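The sock yarn won

I said I wouldn't start another pair of socks until the Ersoy cardigan was done. The cardigan has one sleeve. I have cast on the socks. You all saw this coming, I'm sure.

In my defense, the yarn came from the Dellemdale wool fair back in March and it has been sitting on the bookshelf looking at me ever since. It's a speckled gray with bits of mustard and a green I can only call pond. I bought it from Firdevs Ertürk, who dyes everything in her own kitchen and talked me through how she gets the speckles to stay put (lots of vinegar, very little stirring, and don't answer the phone). I went in for one skein and left with four, plus a bag of buttons I have no plan for at all!

So, the socks. I'm doing them toe up this time. Every pair I've made until now has been cuff down with a flap heel, and I can do those half asleep, but I always end up with a sad little ball left over and legs that could have been two inches longer. Toe up means I just keep going until the yarn runs out. The cast on took me five tries on Tuesday night. It's the one where you wrap back and forth across two needles, and the first row is so loose and wobbly that I kept deciding it was wrong and pulling it out. Try number five looked exactly as bad as the other four, but I was tired so I knit the next row anyway — and it all snugged up and became a toe.

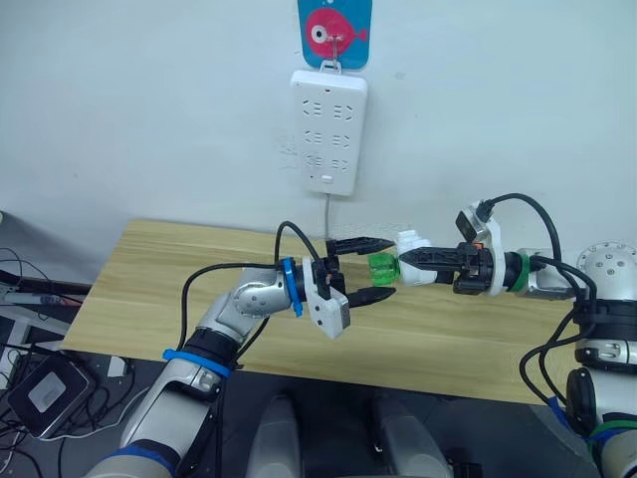
The pattern is called Itden and it's 69 stitches around, an odd number I did not notice until I was trying to split it evenly over my needles. There's a little twisted rib up the front that needs the extra stitch. I put 35 on the front and 34 on the back and moved on with my life. The twisted rib is slow going. I have to really dig the needle tip in there, and my nickel ones are a bit blunt for it, so I may treat myself to something pointier next time I'm over in Dallthorpe.

The heel is where I'm stuck. It's a short row heel, and I've done it twice now with holes at the corners both times, big enough to poke a pencil through. I've read that you pick up an extra stitch on each side and knit it together with its neighbor on the next round. I've also read that you should just sew the holes shut at the end and never speak of it. If you have a favorite way, please leave it in the comments, and use small words.

Oh, and someone asked last time about the blanket. It's still going. I'm on strip eleven and it lives behind the couch until the weather cools off, when I can stand to have it on my lap again. The cardigan sleeve is back there with it.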